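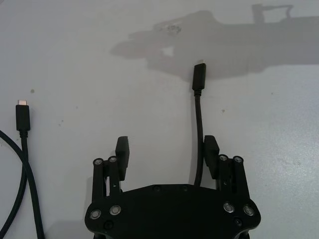 Stisard于2026年1月7日公布了线缆操作数据采集项目的阶段进展。项目代号Karus,目标是为一套模仿学习策略积累接插类动作的示教样本,第一批任务以USB-C线缆的抓取、调向和插接为主。腕部相机提供近距离视角,平行夹爪的两根手指与线缆接头同时落在画面内:手指张开时,一根黑色线缆的接头位于两块带齿指垫间空隙的上方,金属插头朝上,另一根编织外皮的线缆弯在左侧,与夹爪隔开一段距离。白色台面上还有机械臂和夹爪投下的大片灰色阴影。项目组在说明中写道,阴影的形状随机械臂姿态变化,采集时不做遮挡或补光处理,训练时也不从图像中去除。

按照Stisard的说明,采集工作从去年9月开始,使用16个工位,分布在Bondimura和Valderrama两处场地。两处场地采用同一套工位图纸,相机安装角度、夹爪行程零点和台面高度在每个班次开始前各校验一次,校验记录与当班数据一并存档。校验不合格的工位当班停用,不以软件补偿的方式继续采集。

示教由操作员通过主从遥操作完成。每条样本从夹爪张开、悬停在台面上方开始,到插头完全进入插座、夹爪松开并退回为止。系统同步记录腕部图像、各关节角度、夹爪开度和末端受力,时间戳由同一台主机统一下发。图像与关节数据的时间偏差超过允许范围时,该条样本自动标为无效,不进入后续标注环节。夹爪开度按连续值保存,未简化为开合两态,原因是线缆外皮较软,夹持过程中开度的细微变化与滑动有关。

任务清单目前列有14种初始布置,区别在于线缆的数量、弯曲方向、接头朝向以及两根线缆之间是否交叠。每种布置采集200条有效样本后关闭,操作员随即转入下一种。布置由操作员按照屏幕上的参考图摆放,允许存在小幅偏差。项目组称,偏差本身属于样本分布的一部分,早期曾使用定位治具固定线缆,训练出的策略在治具撤走后抓取位置明显偏移,治具随后停用。

台面清洁标准也作了调整。原有规程要求每条样本之间擦拭台面,现改为每班擦拭一次,细小的深色颗粒和轻微污痕予以保留。相机镜头仍按原规程清洁。说明指出,部署现场的台面很难保持一致的洁净程度,策略需要在存在此类干扰的条件下定位接头。

失败样本单独入库。滑脱、插头歪斜、夹到线身而未夹到接头三类情况各有标签,由操作员在动作结束后当场选择,再由第二人复核。复核意见不一致的样本交由Bondimura的标注组裁定。在首轮抽查中,有124条样本的失败标签被改动,其中多数是将“插头歪斜”改为“夹到线身”。项目组认为两类标签的定义存在重叠,已在新版标注手册中以接触点位置作为划分依据:接触点落在接头外壳以内的归入前者,落在外壳以外的归入后者。

腕部相机视角的局限在说明中单独列出。夹爪下压到接近台面时,线身的一部分被夹爪本体遮住,从图像上难以判断线缆在后方的走向。Valderrama的工位为此加装了一台固定在侧面的相机,两路图像同时记录。Bondimura的工位暂时只保留腕部视角,用于对照单路与双路输入下策略的表现。两组数据在目录中分开存放,训练脚本默认不混用。

关于操作员之间的差异,说明给出的处理方式是按人员编号分层抽样。不同操作员接近接头的路径差别较大,有人习惯从正上方垂直下降,有人先在侧面对齐再平移。Karus不规定统一路径,只限制末端速度上限和最大夹持力。训练集划分时,同一操作员的样本不会同时出现在训练部分和验证部分。

初版策略已在Valderrama的一个工位上试运行,只执行抓取和调向两个步骤,插接仍由操作员接管。接管时刻前后的数据同样写入数据集,并附加接管标记。Stisard没有公布成功率,称现阶段的评测条件尚未固定,评测所用的线缆型号和布置须与采集清单分开选定,之后才会给出数值。

下一阶段的采集将加入扁平线缆和带卡扣的接头,指垫齿形是否更换仍在测试。数据格式文档与标注手册将先在两处场地内部使用,对外提供的时间和范围未作说明。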